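Relatório de projeto: manipulação com dois braços numa cozinha real

Clube de Robótica Coelho, projeto Tindideck
Entregue em 11/19/22

1. Introdução

Este relatório descreve o trabalho do nosso grupo no projeto Tindideck. O objetivo era ensinar um robô de dois braços a executar tarefas simples de cozinha: abrir uma gaveta pelo puxador, levar uma tigela de plástico da bancada para dentro da pia e trazer uma garrafa pequena para a frente. O grupo tem 6 alunos e eu fui responsável pela parte de teleoperação e pela redação deste texto. O português não é a minha língua materna e peço desculpa se alguma expressão técnica parece traduzida.

No ano anterior, o clube trabalhou só em mesa de laboratório, com cubos de espuma. O modelo aprendeu bem os cubos, mas quando a mesa foi trocada por outra de cor diferente, os resultados caíram muito. Por esta razão decidimos trabalhar desde o início numa cozinha verdadeira, com a luz e os obstáculos que ela tem.

2. Montagem

Os dois braços estão fixados na mesma base, à distância dos ombros de uma pessoa. Cada um termina numa garra de dois dedos. A câmera principal fica na cabeça do robô e olha para a frente e um pouco para baixo. O software de controle é o Nomance, que o clube já utilizava, e para guardar as gravações usamos um módulo próprio chamado Cladport.

A primeira dificuldade foi a posição da base. Se o robô fica muito perto do móvel, o braço esquerdo não tem espaço para dobrar quando puxa a gaveta. Se fica muito longe, não alcança a torneira. Testamos várias posições e marcamos a escolhida no chão com fita.
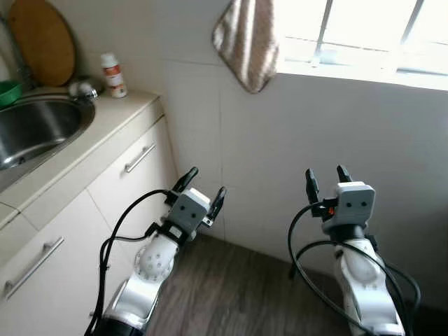
A segunda dificuldade foi a luz. A janela fica do lado direito e, com sol, a câmera perde todos os detalhes perto do vidro. Os azulejos brancos também ajudam pouco, pois o modelo tem poucas referências para calcular a profundidade nesse lado. Fixamos a exposição manualmente para a zona da bancada e aceitamos que a janela ficasse branca.

3. Coleta de dados

Gravamos 1,000 demonstrações entre as três tarefas. Em cada sessão, um aluno operava os braços e outro anotava os erros numa planilha. Depois trocavam, porque operar durante muito tempo cansa os pulsos e os movimentos ficam piores.

Foram descartadas 34 gravações. A maior parte tinha o mesmo defeito: o cabo do braço esquerdo faz uma curva larga por fora e, quando o operador rodava o pulso até ao limite, o cabo puxava a garra. Na sétima semana prendemos o cabo com uma folga menor e o problema diminuiu, mas não desapareceu.

4. Resultados

A tarefa da garrafa foi a mais estável. A da tigela funcionou quando a borda estava livre e falhou com frequência quando a tigela encostava na parede, visto que o dedo da garra não entrava por trás. A gaveta foi a mais difícil. O puxador é uma barra fina de metal e reflete a luz, e o modelo fechava muitas vezes a garra um pouco acima dele. Na última série de testes, a gaveta abriu em 8 tentativas seguidas, mas com as cortinas da sala ao lado fechadas. Com elas abertas não conseguimos repetir este resultado.

5. Trabalho futuro

Em janeiro queremos gravar novas demonstrações da gaveta em horas diferentes do dia. Falta também medir a força na garra, que neste momento é estimada pela corrente do motor e não é muito fiável. O código do Cladport está na pasta do clube, com instruções de instalação. A calibração da câmera deve ser refeita sempre que a base for deslocada.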